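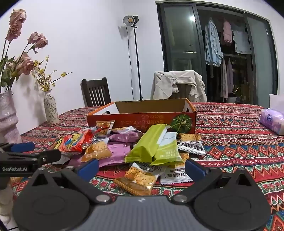

Figure 2. Snack table with both grippers over the pile, box open behind.

4.2 Recording a packing task on a dining table

Read section 4.1 first. If you skipped it, the tool will find out before you do.

Before you start

You need two charged hand-held grippers, a table, a shallow open box and 12 or more wrapped snacks of mixed shapes. Buy more than you need. Stock levels fall between sessions and the software can't explain it.

1. Put the box on the table with the open side up and the front panel facing whichever way you like. Change it between batches. A learner that has only met one side of a box will be lost when it meets the other.

2. Tip the snacks out beside the box in a loose pile. Don't arrange them. People with tidy habits should ask someone else to do this step.

3. Leave the ordinary clutter where it lives. Flowers, tissues and a jacket over a chair are all welcome. Dzintra Org once cleared her whole dining room for the Korosden set, and we got 18 lovely recordings of a room no household has ever had.

4. Switch on your lamp and point it so you can read the packets. Some glare on shiny wrappers is fine.

5. Hold one gripper in each hand, fingers open, above the table. Start recording in Suvari and wait for the second beep. The first beep means only that it heard you.

6. Close the blue pads on one packet, lift it, carry it over the box and let go. Move at the speed you would use if your mother-in-law were watching.

7. Repeat until the pile is gone, then stop the recording and label it. "Snacks final FINAL" is not a label.

Note: Puffed bags should be held by a sealed edge. Gripping the middle works too, up to a point, and you'll hear the point.

Note: If you drop a packet, pick it up with the gripper and carry on. Fumbles are kept. Aigars Ķēniņš, who wrote the Jovby import script, used to trim his out, and his learner behaved as though gravity were a rumour.

Caution: Keep fingers, sleeves and necklaces clear of the linkages. They pinch.

Caution: Watch the lamp cable when you step back to admire your work.

Checking the recording

Play it through at normal speed. Reject it if a hand goes into the pile or if almost all of the lifts happen out of view. Anything else goes in the Mägi folder, colour-tagged by room.

Eating the props is covered in section 4.6.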